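Re: [wiltow-allotments] Water butts and the standpipe

Vusumuzi Khumalo wrote:
> Can someone say what is happening with the standpipe at the Grulum Lane end? Dribbling since March. I have 5 rows of beans going in and am carrying cans from the bottom gate, 70 metres each way. Also is anyone still after second-hand butts? I was told there was a list.

Hi Vusumuzi, all

Quick one before work. Standpipe - it's the washer again, plus the tap body has a hairline crack so a new washer on its own wont do it. Stefanou's have the part on order. They said mid month, I'd add a week to that knowing them. Until then please turn it off by the stopcock under the slab and not by forcing the handle, that's how the last one went.

Butts: yes there is a list, I have it. Five left, all 200 litre, ex food trade, blue, lids a bit warped. No taps fitted. You'll want a 3/4 inch tap and a rubber washer both sides, drill low but leave room for a can under it. Stand it on slabs, not bricks, mine went over last summer and flattened the chard.

Hoses - the rule is still hand-held only, no sprinklers, and not between 11 and 4. Had two complaints already. If you're mulching now you will need a lot less water anyway, the Skorine compost is decent for that, 50 litre bags, wet the ground first.
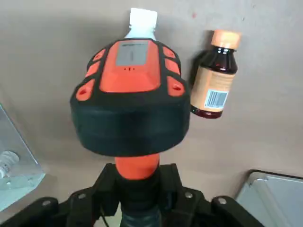 Can I put a butt on the shared path if my plot has no shed?

Keep it inside your own plot edge please, the path has to stay clear for barrows. A bit of guttering off a cold frame or a sheet of corrugated will fill one slowly.

Reply to me off list if you want one, first come first served. Trailer is free most evenings after 6.

Sorry for typos, on the phone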